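3.2 Trailers and the small-town audience

The second part of the study looks at how people decide to see a film before any review has been printed. In a town with one screen, the trailer does most of this work. The Millby, where we did our fieldwork, shows each new trailer for weeks ahead of opening night, and many of its regulars see the same one several times before the film arrives.

We handed a short form to 300 ticket buyers as they left the hall. The form asked which trailers they remembered from that evening and which of those films they meant to see. It did not list any titles. We wanted to know what stayed in mind without help, and a list would have turned the task into one of recognition.

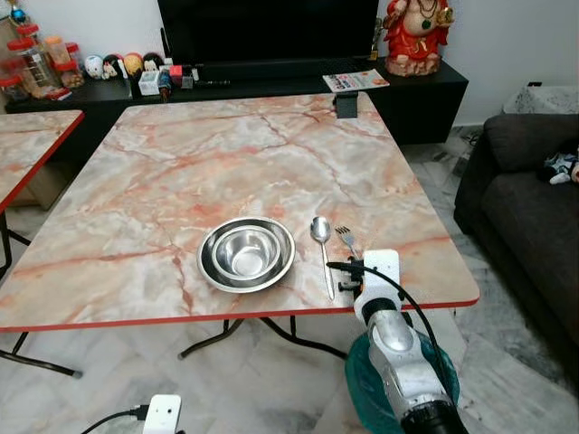

Why do viewers remember some trailers and forget others shown on the same night?
Place in the running order mattered most. The last trailer before the feature was named far more often than the ones in the middle, whatever its genre. A known actor helped, but less than we had expected.

The director's name had a weaker effect. Most people who planned to see Prunen, a historical drama, could describe its plot or its setting but could not say who had made it. Those who did know the name tended to be older and to visit the theater often. They also wrote more on the form, in some cases filling the back of the sheet with notes on earlier films by the same director.

Krisztina Fekete coded the written answers. Each film named was entered under one of 16 headings, such as "actor," "music," "true story" or "a friend told me." Where an answer fit two headings, both were counted. The heading "true story" came up often for Prunen and almost never for the other titles, although two of them were also based on real events. Their trailers did not say so.
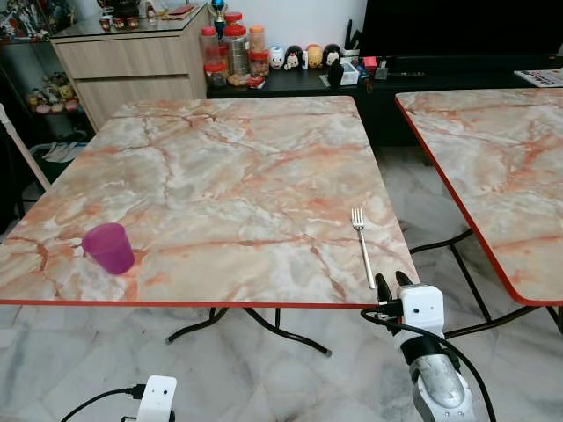 It would be easy to read this as proof that viewers want to be told a film is true. Our interviews suggest something more limited. People who mentioned it usually had a tie to the period, through a parent or through school, and the words on the screen reminded them of it. Viewers without that tie passed over the same words and spoke about the score or the lead actress.

Length was a further point. The trailer for Szalai was cut in 2 versions, and the theater ran the longer one first. Viewers who had seen only the long version were more likely to say they already knew how the story ended. Some gave this as a reason to stay home. Others said it made the choice easier when they were bringing children.

Table 2 gives the share of viewers who named each film, by the place of its trailer in the program. 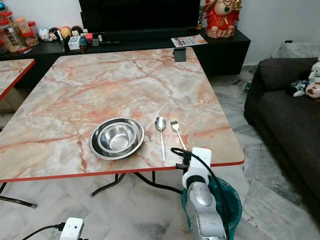

These shares should be read with care. The running order was set by the theater and changed when a distributor asked for a better slot, so we could not rotate the trailers as a laboratory study would. We also have no record of how many people were still in the lobby while the first trailers ran. The manager's own view was that the hall did not fill until the third.

A follow-up round with a fixed order took place at a second theater. Its results are reported separately below, as the audience there was younger and most tickets were bought in advance.

Figure 2. Tabletop with metal bowls.
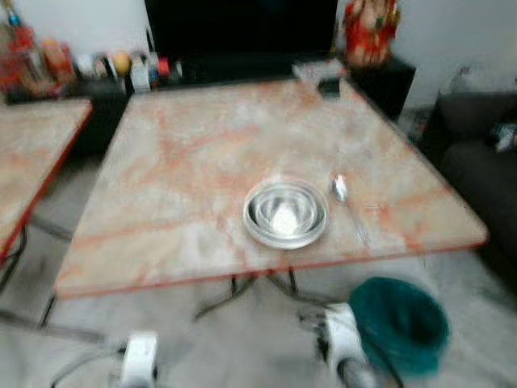
HIRKAU, October 2023. The second theater agreed to keep one running order for the full length of the test. The same form was used, with one question added on whether the viewer had already watched the trailer at home. Most had. This group named more films overall, and the advantage of the last slot was smaller, though it did not disappear.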